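Trondum guidelines

The Trondum guidelines are a set of good-practice rules for recording household tasks with hand-held grippers. They cover how a person should prepare a room, hold the tool, carry out a task and store the result, so that recordings made in different homes can be used together to train robot arms. They are voluntary and have no legal force. The current text has 22 clauses in four parts.

Background

The first draft was written by Thijs Leemans and Shoshana Brannigan, who had found that recordings from separate teams could seldom be combined. Some operators tidied a room before they began and others left it alone. Some let go of an object at the end of a task and others stopped with it still held. A meeting in February settled the main terms, and the first public edition was issued on 4 November 2019. A later edition added the part on bathrooms and kitchens.

Contents

Part 1 deals with the room. Mirrors, letters, medicine labels and family photographs are to be covered or taken away if they could identify someone living there. Ordinary household goods stay where they are. The guidelines say that a counter should be recorded with its usual bottles and packets on it, as a robot will have to work among them.

Part 2 deals with the tool. Finger pads are wiped before each session and replaced when the surface is worn smooth. The operator opens and closes the gripper fully at the start of each recording so that its range can be checked later. No single session may last longer than 60 minutes, and the operator must rest for at least 8 minutes before starting another.

Part 3 deals with wet rooms, and most of it concerns cloths. A cloth is to be held between both pads, with enough of it hanging free to reach the surface being wiped. The operator keeps the gripper body clear of taps and basin edges. Cleaning liquids may be in view but are not to be opened with the gripper. Electrical devices are kept back from the basin, and the recording stops if water reaches the tool.

Part 4 deals with records. Each recording carries a short plain name for the task, the edition of the guidelines that was followed, and a note of any clause that was set aside. Failed attempts are kept and marked as failed. 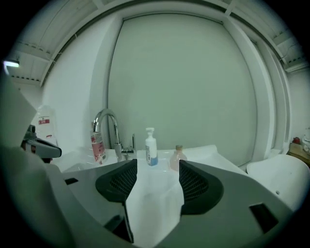 Imogen Sugden has argued that the cloth clauses are too loose, and that a rule on how much fabric should hang below the fingers would do more for the quality of the data than all of Part 4. Her proposal was discussed for the second edition and left out, mainly on the ground that cloths differ too much in size and thickness for one figure to suit them.

Use

Plikance adopted the guidelines in full and uses them to train new operators. Trila follows Parts 1 and 4 only and has its own rules for tools. A review by Aisling Kinsella looked at 17 collections that claimed to follow the text and found that the rest period was the clause most often ignored. The rule on keeping failed attempts was also applied unevenly, with several teams deleting them before the files were shared.

Related documents

A checklist based on Parts 1 and 2 is published separately and fits on one page. Alaric Ostrowski prepared a longer commentary, which explains the wording of each clause and lists the changes between editions.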